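Two-arm regrasp drifts over a session, worse on smooth plastic parts

Posted in: Workshop automation > Arms and grippers
Tags: dual arm, calibration, parallel gripper, hand-eye

Kazimiera Zalewska

I am building a two-arm cell at Ploloditz, the shared workshop I belong to. The task is assembly of small molded plastic parts. One arm holds part A, the other brings part B up to it, and the two meet over the middle of the bench. Some of the parts are symmetric enough that they need to be regrasped in the air first, so the left arm passes to the right or the other way round.

Setup:

Both arms are bolted to the same bench, facing each other across the work area. They are the same model, bought used, with separate controllers.
Each wrist has its own camera. Hand-eye calibration was done per arm with a printed board taped to the bench.
The grippers are electric, parallel, with Metari textured pads on the fingers.
Motion is handled by Mao running on one PC. The base-to-base transform is a fixed entry in its config file.
Test parts are whatever is lying in the box: bottle caps, plug adapters, knobs, printed blanks.

After a fresh calibration the two tool tips meet to within what I can judge by eye. I then run the meet-in-the-middle routine in a loop. After some 30 cycles the offset between the parts has grown to 4 mm, mostly in the direction of the left arm's reach, with a smaller component downward. If I stop and leave everything powered but idle over lunch, part of the offset goes away. Homing both arms does not change it.
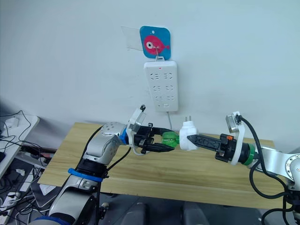 The offset also depends on what is being held. A printed blank with a matte surface ends up close to where I expect it. Anything glossy is off from the first cycle, and the error then grows at what looks like the same rate as for the blank. I have been treating these as one problem and am no longer sure that is right.

Things I have tried so far:

Redid the hand-eye calibration for both arms, with more poses and more tilt. The residual went down. The drift stayed.
Swapped the controllers between the arms. The drift stayed with the left arm.
Raised the grip force. The glossy parts got slightly better and then one of the thinner ones cracked.
Slowed the approach to a quarter of the normal speed. No difference I can measure.
Retightened the mounting bolts on both bases. The left one took a little more turn than the right.

Two specific points I would like opinions on. Is it reasonable to store the base-to-base transform as a constant on a wooden bench, or should it be measured at the start of every session? And is there a usual way to find the pose of a part in the fingers after a regrasp when the part has few features? The wrist camera on the holding arm sees the part at an angle and mostly sees fingers. The other arm's camera has a better view, but then I am depending on the base-to-base transform again, and that is the number I don't trust.

Edit: I was asked in a message about the camera mounts. They are printed. I have put a square against the left one at the start and end of a run and saw no change, but a square is a crude check for this.

Edit 2: Added the view from one of the wrists below. It is the one I am trying to use for pose estimation. Edge detection on the body of the part is unreliable when it is white on pale wood, and thresholds that work in the morning fail after noon when the light comes in.

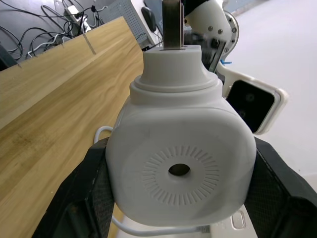 flexure_hinge

You have at least two errors and they should be separated before you change any more hardware.

The first is present from cycle one and depends on the surface of the part. That is slip or rotation in the fingers at closing. The second grows with time, does not depend on the part, stays with the left arm and partly recovers at rest. That is thermal, or it is something creeping under load, or both.

Test for the second error, without any parts:

Fix a pointed pin in each gripper. Turned steel, short, seated against the bottom of the finger recess so it can't move along its axis. Bring the two points together and jog until they touch. Write down both joint vectors. Run your loop with the pins in. At intervals, return to the stored joint vectors and measure the gap between the points with feeler gauges or a loupe and a scale. No cameras and no hand-eye transform are involved, so what you read is mechanical.

If the gap opens, put a dial indicator on the left base flange, with its stand on a different part of the bench, and run again. Movement at the base means the bench or the mount. If the base is still and the point moves, it is in the arm. Arms of this size warm up in the shoulder and elbow joints, and the links get longer. You will see it along the reach direction first, and that matches your description. The downward component could be link sag with the mount tilting, so look at the base before blaming the joints.

If the gap does not open, the arms are fine and the drift is in the cameras. Warm sensors shift too, and a printed bracket next to a warm sensor shifts more. In that case print the bracket in a stiffer material or replace it with bent aluminum.

The fact that the left bolts took more turn is worth following up. Wood under a bolt head compresses, and it goes on compressing. Retightening restores the preload for a while. What goes between the flange and the wood?

On your first point: no, I would not keep base-to-base as a constant on wood. Measure it each session, after warm-up. Fit a small hard target on the bench that both arms can touch with the pin, in several places well apart and at different heights. Touch them with each arm and solve for the transform. It is a few minutes of work and can be scripted.

On your second point, see if you can avoid estimating the pose at all. Let the receiving gripper close with the holding gripper compliant, or with its force lowered, so the part aligns to the receiving fingers. Shaped finger inserts help a great deal. Flat pads only constrain the part in one direction, plus whatever friction gives you, and friction on glossy molded plastic is poor.

Kazimiera Zalewska

Thank you. There is nothing between the flange and the wood. The bolts go through the top with ordinary washers underneath. I will make the pins and report.

garnet_wrench

Had the same thing and it was the calibration. Get a proper calibration board, glass or aluminum, not paper. Paper on a bench is never flat. After I changed to a Drollell board all of my problems stopped. Also make sure you are on the latest Mao, the older version had a bug with left and right being swapped in the config.

flexure_hinge

A better board would improve the residual. It won't explain an offset that grows during a run and recovers at rest with the same calibration loaded. A swapped config would be wrong by a fixed amount from the start.

garnet_wrench

Paper absorbs moisture through the day. Just saying what worked for me.

flexure_hinge

The board is only used while calibrating.

oblique_datum

Adding to the first reply on the perception side.

For white parts on pale wood, stop trying to segment against the bench. Put a dark matte mat under the meeting point, or move the look pose so the background behind the part is something you control. A piece of black felt on a stand is sufficient. Turn off auto exposure and auto white balance on both wrist cameras and fix them by hand. If the daylight varies that much, add a lamp close to the part so that it dominates, and shorten the exposure until the window no longer matters.

Use features that belong to the part and survive a change in lighting. Holes and slots are good, outlines with rounded corners are bad. A molded ring or a bore gives you an ellipse fit, and the center of that is stable even when the edges of the body disappear. It won't give you rotation around its own axis, so you need one more feature for that. A blade or a flat tab is fine.

For the transform problem: you can let the arm that does not hold the part observe both the part and a marker on the holding gripper in the same image. The pose of the part relative to the marker then comes from one camera in one exposure, and base-to-base drops out of it. You still need marker-to-tool for the holding gripper, which is rigid and can be measured once. Place the marker on the gripper body and leave the fingers clear. Keep it flat and make it as large as the body allows.

Check the result by rotating the wrist of the holding arm in steps and computing the part-in-gripper pose at each one. It should be constant. The spread tells you what your estimate is worth.

Kazimiera Zalewska

Results from the pin test, for anyone who finds this later.

With the pins in and no cameras used, the gap opened along the reach of the left arm and slightly downward, so most of the drift is mechanical. The indicator on the left flange moved as well. I have since put a steel plate under the left base and a matching one below the top, with the bolts through both. The drift over the same loop is now 2 mm. It flattens out if I let the arms exercise empty first, so I take the remainder to be the joints warming up. The right base gets the same plates when I have the stock.

The session touch-off is scripted and runs after warm-up. The marker on the gripper body is in place but I have only tried it on the adapters, with the black felt behind. The center of the ring is repeatable. Rotation from the blade is noisier than I would like, probably due to my look angle.

Slip at closing is unchanged. I am drawing inserts with a shallow V for the round parts and will leave the flat pads for everything else.

flexure_hinge

Check the torque on the plates after a week. If you cut inserts, relieve the bottom of the V so the part touches on the flanks only.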